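Progress Report to the Tranduvo Fund: Tendurham Low-Cost Cat Dental Clinic
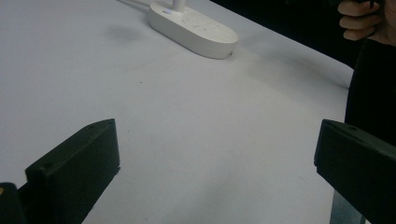 Shemweta Animal Welfare, Community Veterinary Team

Reporting period: through the end of September

The clinic saw 721 cats in this period. All were given a mouth exam and scored for gum disease. Cats with a high score were offered a cleaning under anesthesia, with blood work done first.

Girish Sandhu now runs the surgery schedule. The wait for a cleaning is down to 35 days. Extractions still take longer – most need a second visit for X-rays, and we have only one dental unit.

Nyokabi Mutiso trained five technicians in charting and scaling. Two have started working without supervision.

Spending is within budget except for pain medication, where our supplier, Meltier, raised its prices. We would like to move money from the printing line to cover the difference. Kimutai Mollel will send the revised budget separately.

Next period we plan to start recheck visits for cats with kidney disease and to replace the older anesthesia monitor.

Prepared by Mutua Wanyama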